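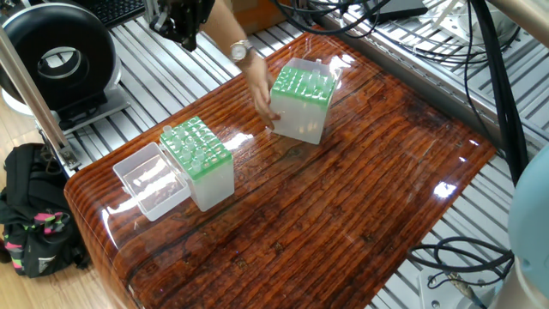

Filed under: Home > Furniture care > Wood & polish

Getting the shine back on a lacquered table

I love a glossy table! There's something about a deep red-brown top with the lights bouncing off it that cheers up a whole room, and most tired ones need far less work than you'd think. My grandmother's sideboard had gone dull and sticky and I'd nearly put it out for collection before I tried all this.

Start with dust. Use a soft dry cloth (old T-shirts are brilliant, cut off the seams first) and go with the grain. Don't skip this bit, as grit dragged round under a wet cloth leaves those fine swirly scratches that show up the minute the sun comes in.

Next, a small squirt of washing-up liquid in a bowl of lukewarm water. Wring the cloth out until it barely feels damp, wipe a patch the size of a dinner plate, dry it, move on. You'll be amazed what comes off! The front edge is always the worst, where everybody leans their arms.

White rings from mugs are usually trapped moisture. Lay a clean tea towel over the mark and pass a warm iron over it, no steam, for a few seconds at a time, lifting the towel to check. Mine went on the third pass and I did a little dance. If the ring is dark instead of white, the water has got through to the wood and you're looking at a proper refinish, sorry.

For light scratches, car polish works a treat on hard lacquer, but try it underneath first. Really stubborn ones can be flatted with 2000 grit wet-and-dry paper and a drop of soapy water, hardly any pressure, then buffed. Go gently over curved edges, where the lacquer is thinnest and you can rub straight through it.

Finish with a thin coat of paste wax, left for 25 minutes and buffed until your arm aches. Twice a year is plenty. I do mine in spring and again in December, before the family descends.

And felt pads under everything, please! Lamps, fruit bowls, plastic boxes, the lot. Rubber feet can soften some lacquers and leave a mark that won't budge.

Unnur Dalsgaard

Related tips
Freeing a stuck drawer with candle wax
Which cloths to keep and which to bin
Oiling a chopping board
Wobbly chair legs: glue or wedge?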